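# Chapter 4: Pacing Your First Distance Race

I ran my first 10K in Drolldale one May, and I ran it badly. I went off with the fast group because they were right there and the road was flat, and I felt wonderful for about as long as it takes to read this page. By halfway I was walking. I finished 213th, and a man dressed as a carrot beat me to the line!

So this chapter is about pace – what it is, how to find yours, and how to hang on to it when everybody near you seems to be doing something else.
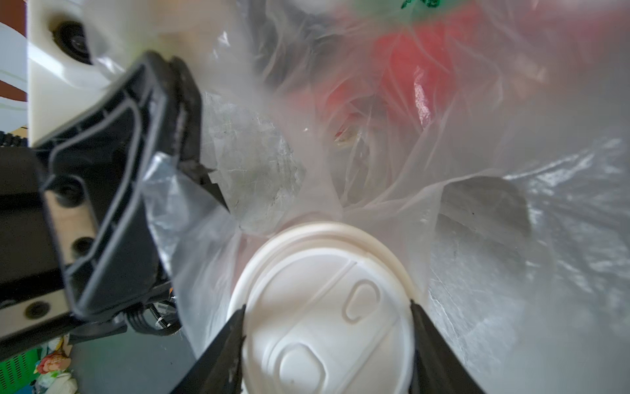
Let's start with a word I'll use a lot from now on, which is effort. Pace is what your watch tells you. Effort is what your legs and lungs tell you, and the two don't always agree (try running up the hill behind Isden into the wind and you'll see what I mean). In Chapter 3 you kept a log of easy runs. Keep it handy, we'll need those numbers in a minute.

Most new runners I coach set off too fast, and I still do it myself when I'm nervous. The cure I like best is the dull one: run the first 1,000 meters slower than you want to, and check your breathing at the end of it. Can you say a full sentence out loud? Good, carry on. If you can only manage a word or two, ease off right away.
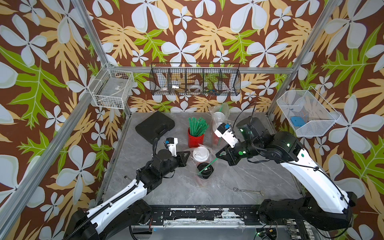 *Fig. 4.1. Tabletop with patterned wallpaper and wire baskets.*

Section 4.2 has the pace tables, and I'd like you to try them on a short course before you trust them on a long one. I use the loop at Grīnberga, which takes me 10 minutes on a good evening.

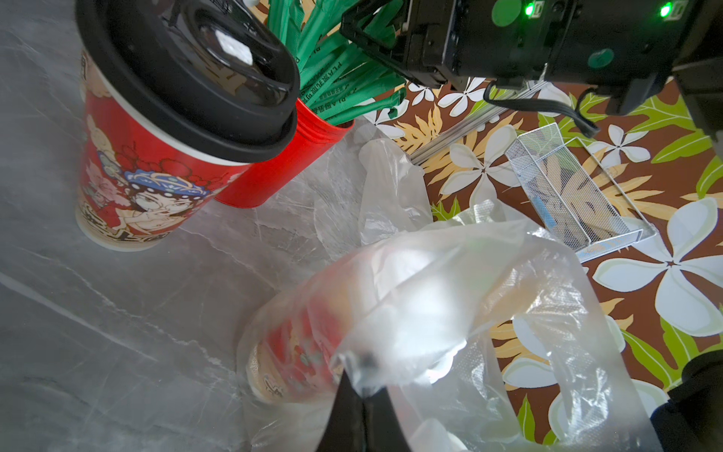 You'll also meet cadence, or how many steps you take in a minute. Please don't chase a magic number here. Mine sat at roughly 115 when I was jogging along half asleep, and it came up by itself once I got fitter and stopped overstriding.

Before you read on, do this warm-up exercise:

1. Pick any easy run from your log.
2. Write down the pace for each section of it.
3. Mark where you sped up, and next to it write what you were thinking at the time.

We'll come back to your marks in Section 4.3.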